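Home About Posts Garden Kitchen Contact
Search this blog Search

Getting through a dry February on tank water

We've been on tank water at Verkthorpe for long enough now that I've stopped thinking of it as a novelty. People in town still ask about it, usually whether we run out, so I'm writing down how we manage the end of summer.

The main tank sits behind the shed and takes the runoff from the house roof. There's a smaller one off the carport that only does the vegies. When we moved in I assumed both were in good order. The small one had a split fitting at the base and had been dripping into the gravel for who knows how long. The part cost $55 from Jalgate and the job took most of a Saturday, mainly lying on my side trying to get the old thread out.

This year it hardly rained after Christmas. By the start of February I was tapping the side of the tank every couple of days, and the hollow sound kept getting lower. We cut back in the usual ways. Short showers, a bucket in the shower for the pot plants, washing machine only when it's full. The lawn gets nothing and goes brown every year. It comes back in April.

The tomatoes were the hard decision. I kept watering the two beds nearest the house and let the far bed go. The zucchini in the far bed survived anyway and has produced more than anything I looked after properly.

In the end we bought in a load. The Badus truck came up at 7 in the morning, ran the hose over the fence and was gone before I'd finished my tea. It was $200, which I don't love, but it will see us into autumn if we're careful. If you're ordering, ring early in the week. They book out fast once it gets hot, and they want to know how long a hose they'll need.

Jobs still on the list: clean the gutters before the first proper rain, replace the mesh on the inlet (frogs), and fit a gauge to the big tank so I can stop knocking on it. I've also been looking at a first flush diverter. The one I had my eye on is $791 installed, so that can wait until next year.

Next post will be about the compost, which has ants.

We use cookies to remember your settings on this site. OK
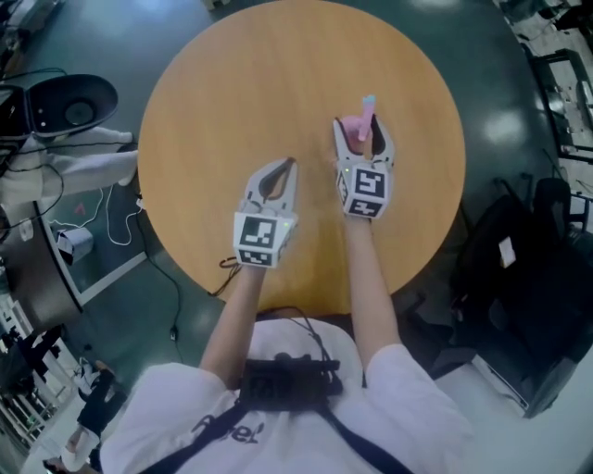
Round table, pink bits and pieces.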